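Last updated 10 December 2023

3.2 Reading the Kusuma plates

The Gastdale copy of the Kusuma atlas is a joy to work with. It holds 32 engraved plates, all on the original sheets, and 10 of them carry hand color that we believe was laid on soon after printing (the green along the coasts has sunk right into the paper, and the show-through on the back matches it stroke for stroke). The Avdale copy is plainer and has lost its title page, but its impressions are sharper, and the two together let us follow the same copperplate through at least two states.

We started with the lettering. Siregar drew up a list of 1,728 place names across the full set and compared every one between the copies. Most agree. The exciting part is the group that doesn't: on the plates of the northern islands, river names were burnished out and cut again in a looser hand, with a long tail on the y that shows up nowhere else in the volume. The same tail appears on the Trerkance harbor chart, a separate sheet that earlier catalogs gave to a different shop. We now think one letter engraver worked on both, and we were thrilled to find the matching tail on the scale bar as well.

Plate marks gave us a second line of evidence. Sembiring measured each one at the top and left edges, and the recut plates are slightly smaller than their neighbors, as if the borders had been trimmed before the second printing. Paper shrinks unevenly after dampening, so we don't lean on these measurements alone. Still, they point the same way as the lettering!

The watermarks were harder. Color hides them on several sheets, and the Avdale binding is too tight to open flat over a light panel. We could read a crowned shield on the looser sheets and part of a countermark on two others. A paper stock bought in one lot of 400 sheets is named in the shop's account book under February, but the entry gives no mark, and we have left the match open.

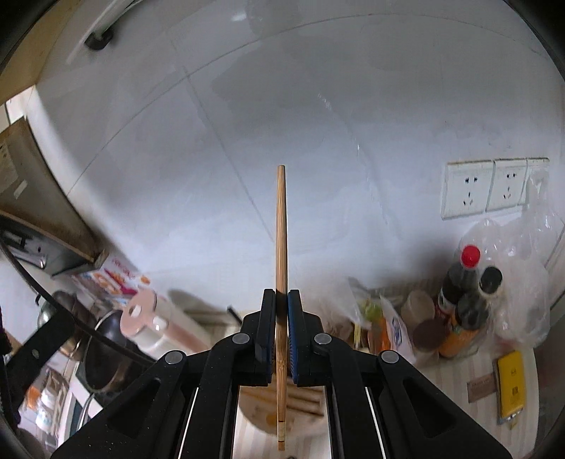 Figure 4. Two-fingered gripper holding a wooden chopstick upright.

3.3 Dating the second state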